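Gadar hand-held gripper: setup and care questions
Stambridge workshop notes, maintained by Vimala Amin. Last revised June 16, 2019.

How often should the linkage be checked?
After every 20 hours of use, and after any drop. Hold the body still and move each finger by hand. Sideways play at the tip means a pivot screw has backed out. Tighten it until the play goes, then back it off slightly if the arm no longer moves freely.

Can I use threadlock on the pivots?
A low-strength grade only, and only on the thread. Anything that creeps into the joint will stiffen it. Iolo Voyle keeps a list of units that have already been treated, so ask him before you add more.

The fingers close but thin items slip out. What is wrong?
Usually the pads. Close the gripper on a strip of paper and pull. If the paper comes out from one end of the pad and holds at the other, the pads are no longer parallel. Loosen the finger screw, close the jaws fully, and retighten with the jaws shut. If the paper slips along the whole length, clean the pads first and replace them if that makes no difference.

What should I use as a test item after refitting the pads?
Something narrow and flexible. Cord is a harder test than a block, as it shows up a gap that a rigid part would hide. Small hair ties and beads are also suitable. Work over a soft surface, with the small items kept in a shallow basket.
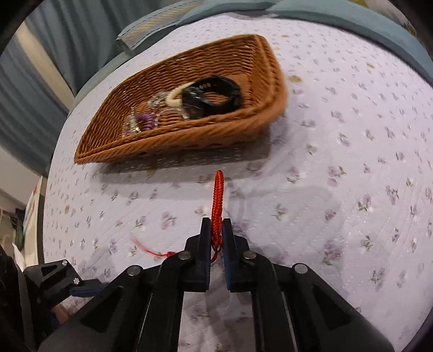
Hold the test item for 60 seconds with the gripper upright, then tilt it to each side. A cord that creeps downwards under its own weight counts as a fail, and the pads should be reset before the unit goes back into use.

How do I clean the pads?
Damp cloth, plain water, air dry. Do not use solvent. Fledico, who supply our replacement pads, advise against alcohol as well, although Damián Jara has used it on old sets without visible harm. Lint is the more common problem. Lift it off with adhesive tape before wiping.

Do the pads have to be changed in pairs?
Yes. A worn pad facing a new one closes off centre. Write the fitting date on the bag and return the old pair to Oriana Riquelme.

Is it all right to set up two grippers over the same surface?
Yes, provided each operator can open the jaws fully without touching the other unit. Check one at a time first, then both together. Route any cable away from the fingers and leave enough slack for the wrist to turn. A cable that pulls on the handle will feel like a stiff linkage, and several units have been stripped down for no other fault.

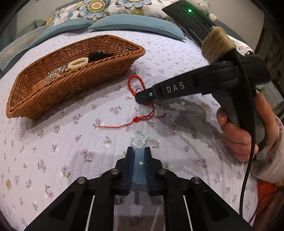

Two grippers over the bedspread, one holding a clear ornament and the other a red braided cord.

How hard should the fingers close on small plastic parts?
Enough to hold, no more. If the fingertips bow outwards, the grip is too tight. The Saavedra procedure asks for 9 slow closures before a unit is signed off – we do the same here and look at the pads after the last one.

A pivot screw has lost its cap. Can I carry on?
For the rest of the session, yes, if the screw itself is tight. Fit a new cap afterwards. Grit in an open screw head makes the next adjustment difficult.

When does a unit need to go back to the bench?
When play returns within three sessions of tightening, when an arm is bent, or when the jaws no longer meet along their full length. Label it with the fault and leave it with Horacio Durán. Bench repairs booked in now will be returned in July.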